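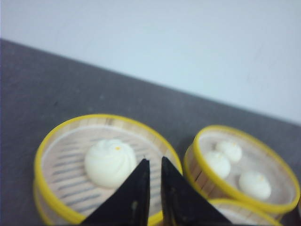 Skarkex > Who we are > About us

Print this page | E-mail this page

About Skarkex

Skarkex is a small play kitchen library in Stultham. We lend pretend food, pans, plates, baskets and whole make-believe restaurants to families, childminders and nurseries, and we love doing it! We started with one cupboard of toy fruit and a borrowed trolley, and we now look after 945 sets, stored on shelves that go right up to the ceiling at our place on Gillies Lane.

Pretend cooking is one of the best games there is. A three-year-old will happily serve you the same dumpling for half an hour, and a seven-year-old will write you a menu, charge you far too much and tell you the kitchen closes at four. We've been customers in a great many of these restaurants (soup with a toy car in it is a regular special) and we still look forward to the next one.

What we lend

Sets go out in cotton bags, each with a card showing what should be inside. The dim sum set is the one we get asked for most at the moment. Children like to stack the steamers, carry them very carefully across the room and then share out the buns, which always takes some discussion. We also have a bakery, a fish and chip shop, a greengrocer's, a curry house and a picnic for 12 teddies that needs two bags and a strong arm.

There are 238 families borrowing from us this year, along with playgroups from Stultham and Clotlow. You can keep a set for three weeks, and longer if no one else is waiting.

How we look after things

Every set is checked when it comes home. We wipe it down, let it air on the long table and go through the card before it goes back on the shelf. Small pieces do wander off – usually under a sofa – and we'd much rather have a pea back in June than never, so please post it through the door whenever it turns up. Mending happens in the back room on wet afternoons. We glue, stitch and sand, and last winter alone we got 587 pieces back into use, most of them slices of something.

Visiting us

Come in and have a play before you choose. The front room is set up as a café with low tables, and the menu changes each month. January was noodles, and it was so popular that we kept it going until the half-term holiday. Grown-ups get real tea.

Our second shelf is at Clotlow library, by the picture books. It's smaller, but you can order any set to be sent there.

Related pages
Borrowing a set for the first time
The café menu this month
Giving us your old play food
Sets for nurseries and childminders
Finding us on Gillies Lane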